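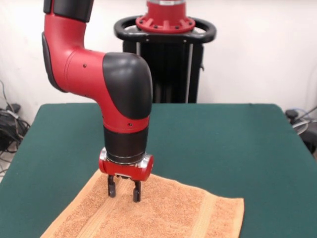

Folding arm at home: tips, tricks and is the Flellar kit worth it

Posted under Laundry / Workshop. Updated Thursday, more to add when I get time.

Quick background. Flellar sell a towel folding add-on for a robot arm you already have. Two finger pads, a software license, a calibration sheet, one hour of phone help. 277 dollars for the basic kit, 743 if you want the yearly plan with new garment types. I bought the basic. Arm and gripper not included, read that twice before you order.

Wrote these up because the booklet is thin. Mostly things I got wrong.

SURFACE

Cover the table. Bare top = towel slides when the fingers press down and you chase it all evening. Plain dark cloth, pulled tight, no pattern. Matte if you can get it. Dark green is what I settled on, tan towels stand out nicely against it and the software finds the corners quicker.

Iron the cloth first. A crease reads as a towel edge. Lost a whole Saturday morning to one crease.

Leave margin on all sides. Towel hanging off the table confuses everything.

Clip the cloth underneath, not on top. Clips on top get grabbed.

TOWELS

Start with terry. Grippy, thick, forgiving. Thin tea towels are misery, save them for later.

Bath sheets too big for my table. Hand towels fine.

Woven bands near the ends are handy, gives you something to line up by eye when you check the fold. But the pile is flatter there and the fingers slip. Set the pinch point off the band, onto the loops.

Shake the towel out before you lay it down. Ten seconds. Saves a re-do.

No fabric softener!! Makes them slippery and they dont soak up water as well anyway. 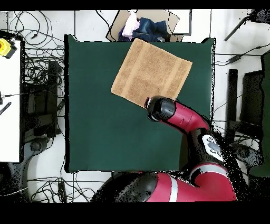
Corners are where most folds go wrong. Kit default has the fingers coming in too close to the hem, so you get one layer or none. Move the pinch point in by a finger width. Then run it slow.

Speed. Slider goes to 110. Dont. Mine lives at 80 and I drop it further for anything old and thin.

Press depth. Want the tips just into the pile. Too deep and it drags the cover along with the towel, too shallow and it closes on air. Change it a tiny step at a time and write down the number. I used masking tape on the wall, works fine.

Second fold is harder than the first, more layers. Open the fingers wider before it goes down. There is a setting for this under "Stack", no idea why it's called that.

Wipe the pads every few loads. Lint builds up and they lose there grip. Damp cloth, let them dry. No alcohol wipes, the Flellar sheet says it hardens the rubber.

SORTING AHEAD

Keep a cardboard box past the far side of the table for whatever isn't towels. Jeans, tops, all that. The basic kit does not do clothes. It will try, if you let it. Box flaps open, so you can throw stuff in without walking around.

Do all one size together. Changing size means re-teaching the start position and that's five minutes gone each time.

SAFETY BITS

Stop button where your hand already is. Not behind you, not on the floor. Try it before every session.

Sleeves up, lanyards off. Pets out of the room.

Cables. I know. Tape down the ones you step over at least. 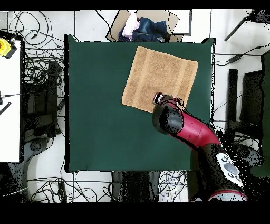
Straighten the towel by hand if it lands crooked. A bit of tilt is ok, the software handles it, but past a certain point it starts the fold from the wrong corner and you get a sort of kite. Faster to nudge it than to watch it try.

Recalibrate if you bump the table. Even a small bump. Sheet goes flat in the middle, press Locate, wait for the beep.

OTHER KITS

Grirkelska pads: cheaper, softer, wore out quick for me. Fine as spares.

Workalon do a full package with table and cover. Looked nice, way over what I wanted to spend. Their support page has a good free guide to pinch settings though and most of it carries over.

Mac an tSaoi cover cloth: very good. Heavy, stays put, washes ok on cold. Would buy again before any of the rest.

WORTH IT?

For one household's towels, no. Quicker by hand and you know it. If you do towels for a small gym or a rental place and the arm is sitting there already, then maybe yes, the basic kit. Skip the yearly plan till they add fitted sheets.

Phone help was good. Picked up on the second ring, stayed on till the pads were seated right.

Returns are 30 days, box must be complete, keep the foam.

Next page: getting lint out of the gripper rail without taking it apart.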